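The **wire basket** is an open container made of metal rods, and one of the most useful things ever set on a table! It weighs little, lets air through, and shows what it holds from every side. White-coated baskets with parallel bars are a familiar kind.
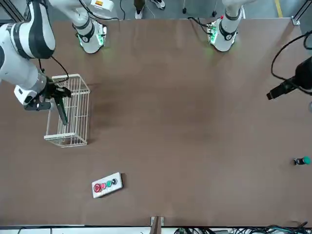
Doubled rods along the rim add stiffness where hands grab most. The Oltholm pattern, a long rectangle, has 11 bars to a side.

A brown tabletop suits such baskets wonderfully, as pale wire stands out against a matte surface. Larger gear usually goes on a separate desk behind, along with bottles, tissues and the inevitable cables.

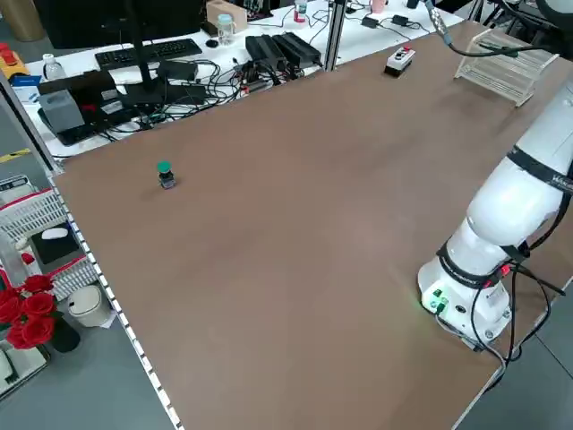

## Small items

Wire has one weakness: little things slip through the gaps. Flat trays with raised rims solve this neatly, and a small one can simply lie on the open table.

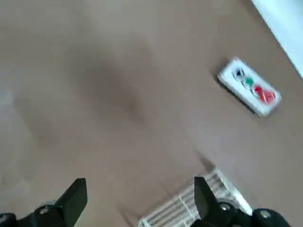
*Carrillo*

Keeping the middle of the table clear is the oldest habit in the craft, and a lovely one. Baskets go toward a corner, within reach.

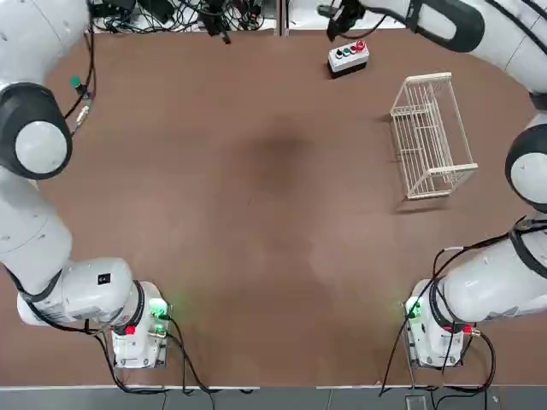

**How is a wire basket cleaned?**

Wipe the rods with a damp cloth and mild soap, then dry the joints well, where rust starts first.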